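Pralach Two-Arm Table Unit

Sorts small cloth items in laundry and repair shops. Two arms, one table, one operator.

With Pralach, your staff no longer stand bent over the pile for a whole shift. At Mahasneh, Abla Rawashdeh now checks stains and seams — work she likes better — and changes tasks every 2 hours.

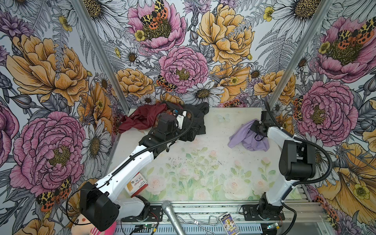
Training for new operators takes 4 days. Nobody needs to write code. Delivery in 12 weeks, next orders open in November.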